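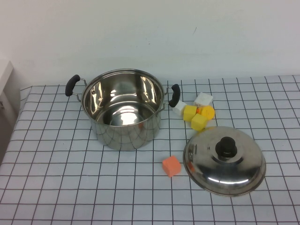

**Ulska shared workshop, arm build group**
Minutes, February 10, 2018

**1. Minutes of the January meeting**
Accepted with one correction: the elbow gear ratio is 20:1.

**2. Arm**
- Shoulder bracket reprinted with thicker walls. No flex seen at full reach with the test weight.
- Wrist servo still buzzes when holding position. Godinho board to be swapped for the Zerkano one before any more tuning.
- Supply set to 18 V. Fuse to be fitted on the arm side of the switch.

**3. Pot task**
- Order agreed: blocks into the pot one at a time, then the lid on by its knob.
- Polished steel gives the depth camera bad readings. Matte tape on the rim was proposed and rejected. Pot position will be typed in by hand for now.
- The grid on the tablecloth stays as a rough alignment guide. It is not to be used for calibration, as the cloth shifts.
- Log from the last session holds 252 grasp attempts. Failures to be sorted by block color.

**4. Gripper pads**
Beserov silicone pads are too soft for the lid knob. Try the harder grade, cut to 28 mm.

**5. Actions**
- Swap servo board, repeat hold test.
- Fit fuse, update wiring sheet.
- Cut and glue new pads.

Next meeting when the board is in.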